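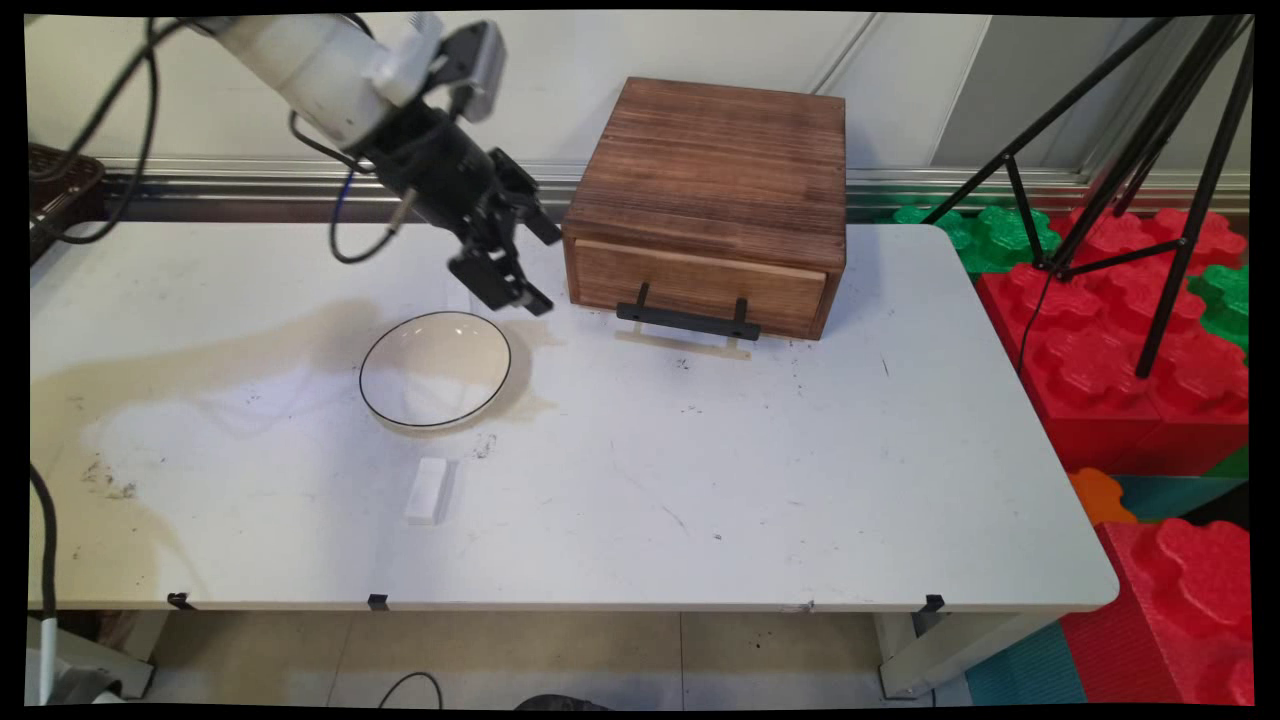

How do I get a brown stain off a white tabletop without dulling the finish?

Start with dish soap and warm water, leave it on for ten minutes, then go to a baking soda paste and a soft cloth. Rinse between rounds. Stay away from scouring pads.

Ticket 3210
Category: Furniture, surfaces
Opened by: Botond Fekete
Assigned to: Po-yen Yen
Status: Open

Botond Fekete, 2 July 2022
The white table has a large brown stain on the left half. I have asked who did it and learned that everyone here drinks only water. Soap did nothing visible to it, though it did wonders for the cloth.

Po-yen Yen
Is the stain in the coating or on top of it? Run a fingernail over the edge. Also, what did you use besides soap?

Botond Fekete
Smooth under the nail. Besides soap, a spray from under the sink with the label gone. I assumed it was a cleaner — it smelled like ambition.

Po-yen Yen
Please retire the spray. Move the bowl and the box with the drawer to another surface, paste on, fifteen minutes, wipe, rinse. Lift the box from underneath. The last person to carry one by the handle opened ticket 597.

Botond Fekete
Two rounds done. Paler at the edges, the middle is holding out. The small dark specks on the right half are a separate matter, I suppose?

Po-yen Yen
Same table, same ticket. Try a damp melamine sponge on one speck first, light pressure. If the shine goes, stop and write back.

Attila Lengyel
Could we get a tray for under the bowl?

Po-yen Yen
Added to the Vincze order. Leaving this open until Botond reports on the sponge.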